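How to re-wax a cotton jacket at home

My old waxed jacket came from the op shop in Lellard, and it had plainly spent a few winters in somebody's ute. The shoulders had gone pale, the elbows were limp and the first proper shower went straight through to my jumper. I got a quote to have it done professionally, laughed a bit, and then spent a wet afternoon in September learning to do it myself. I've now done that jacket twice, plus a hat and my partner's vest, and it's a very satisfying job if you don't mind greasy fingers.

What you'll need

A tin of wax dressing made for waxed cotton (not candle wax, not shoe polish, not the beeswax you bought for the chopping boards). A soft sponge or an old cotton rag. A saucepan of hot water to stand the tin in. A hair dryer. Old newspapers or a sheet you don't love. A stiff brush and a bucket of cold water for cleaning. I use 2 tins for a full-length coat, but a short jacket usually gets by on one with a scrape left over.

Cleaning it first

Please don't put it in the washing machine! Warm water and detergent will strip out whatever wax is left and you may never get an even finish again. Hang the jacket outside, let any mud dry completely and knock it off with the brush. Then sponge the whole thing down with cold water, paying attention to the cuffs and the inside of the collar, where all the sunscreen and neck grime lives. Hang it somewhere airy overnight. It needs to be bone dry before you go near it with wax — damp cotton won't take it up and you'll get cloudy patches.

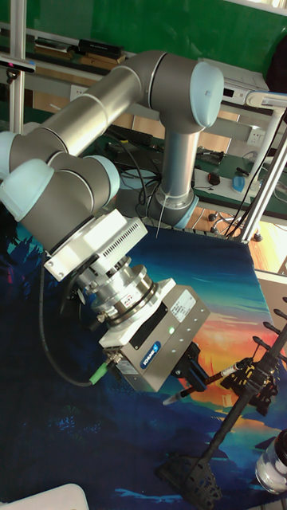
While it's drying, go over the seams and pockets. Any little tears want mending now, as sewing through fresh wax is miserable and gums up the needle. I patched a barbed-wire rip on mine with an offcut of cotton canvas and a backstitch, and it's held up through two winters.

Melting the wax

Stand the open tin in the saucepan with the water coming halfway up the side, and keep it on a low heat until the wax has gone clear and runny. Don't wander off. Never put the tin straight on the burner, and keep water from splashing in. When you move to your work spot, take the whole saucepan along so the wax stays liquid, and put it on a trivet or a folded tea towel.

Putting it on

Lay the jacket flat on the newspaper with the zip done up. Dip just the corner of the sponge, and work in small circles over a patch the size of your hand. Go lightly! My first attempt looked like I'd iced a cake. You're after a thin, even film that soaks in, so keep rubbing until the shine starts to dull. Give extra to the seams, shoulders and elbows, and stay off the corduroy collar and the lining. Do the back, then flip it and do the front, then the sleeves.

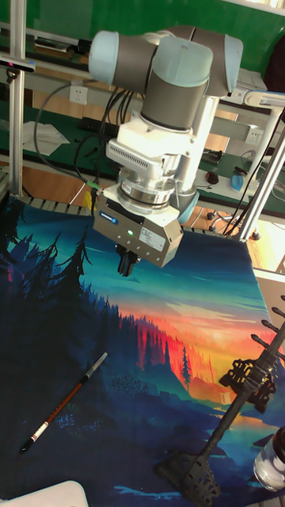 Photo: Sugden Udov

Now for the hair dryer, which is my favourite part. On a warm setting, work over one panel at a time and you'll see the white streaks melt and vanish into the cloth. Wipe off anything that pools, particularly around the pocket flaps and the zip. If you find a dull spot, dab on a touch more and heat it again.

Leaving it to cure

Hang it on a wide hanger away from other clothes for a full day, two if the weather's cold. The garage is good. It'll feel tacky for a week or so and smell a bit like a tackle box, so I wouldn't wear it in the car with light-coloured seats, or hug anyone in a nice coat.

After that, test it with a splash of water on the shoulder. The drops should bead and roll off. If they sink in anywhere, warm that spot and add a little wax. I do the whole jacket every second autumn and touch up the elbows in between. Leftover wax keeps for ages with the lid on tight, and it's good on canvas bags too.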